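Print | E-mail

Community clinics and the new after-hours funding rules

Nov 19, 2023

Member clinics have asked what the change to after-hours payments will mean for them once it takes effect in February. The short version is that the flat annual grant goes, and a payment for each completed session takes its place. Clinics that open reliably in the evening should come out slightly ahead. Clinics that have been drawing the grant while closing early will notice the difference in the first quarter.

Under the current arrangement a clinic signs on, nominates its hours and receives the grant in two instalments. No one checks the hours very closely. The new agreement asks for a session log, signed by the clinician on duty, and sets the payment at $187 for each session of at least 2 hours. A session that finishes short is not paid at all. We asked whether part payments could be considered for country clinics with a single doctor and were told the matter would be looked at after the first year.

Ruby-Lee Kerslake, practice manager at the Mondal clinic, has worked through last year's roster using the new rates. Mondal would have been paid for all but a handful of its evening sessions. The exceptions were nights when the doctor was called away to the hospital at Kollard and the nurse saw the remaining patients alone. Whether a nurse-led session counts is still unclear. The draft refers to "the clinician", and the definitions at the back cover registered nurses in one place and leave them out in another. We have written to ask for this to be fixed before anyone signs.

There is also the matter of patient numbers. The region recorded 3573 after-hours visits last year, and the funding model assumes that figure will hold. If it rises there is no extra money, as the payment is tied to the session and takes no account of how many people come through the door. Bustholm, where the nearest alternative closed over winter, is already seeing fuller waiting rooms in the evening. Clinics in that position should keep their own record of visits for each session, even though the log does not ask for it. It will be needed when the rate is reviewed.
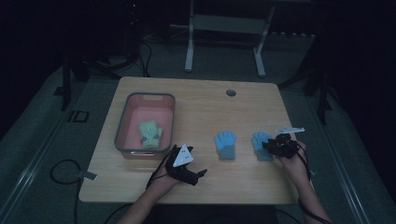
Consumables are the part of the agreement most likely to be missed on a first reading. The old grant came with a separate allowance for dressings, gloves and other small items, and clinics claimed against it with receipts. That allowance is now folded into the session payment. Gloves, whether green or light blue, come out of the same $187 as the lights and the receptionist's wages. Clinics that buy through the Ekitz purchasing group can carry on as they are, but the invoices will no longer be refunded. Any receipts dated before the changeover can still be claimed in the usual way, and we suggest getting these in early.

Employment terms are a separate question. Several clinics pay their evening doctors as contractors, on a share of billings, and want to know if the session payment forms part of that share. The agreement is silent on this. Our view is that the payment belongs to the clinic, but a loosely worded contract could suggest otherwise. Raelene Cartwright has prepared a one-page clause that can be added to existing contracts. It has been read by a lawyer, though clinics with unusual arrangements should get their own advice – particularly where a doctor is also a part owner.

A clinic that does nothing will drop out of the program when the present agreement ends. Signing late is allowed, but sessions held before the signing date will not be paid, and there is a $600 fee to rejoin. We have objected to the fee and have not had a reply.

Copies of the draft agreement, the sample session log and the contract clause are available from the office. Members who have found other problems in the draft should send them to Raelene, with the clause number if possible.

Print | E-mail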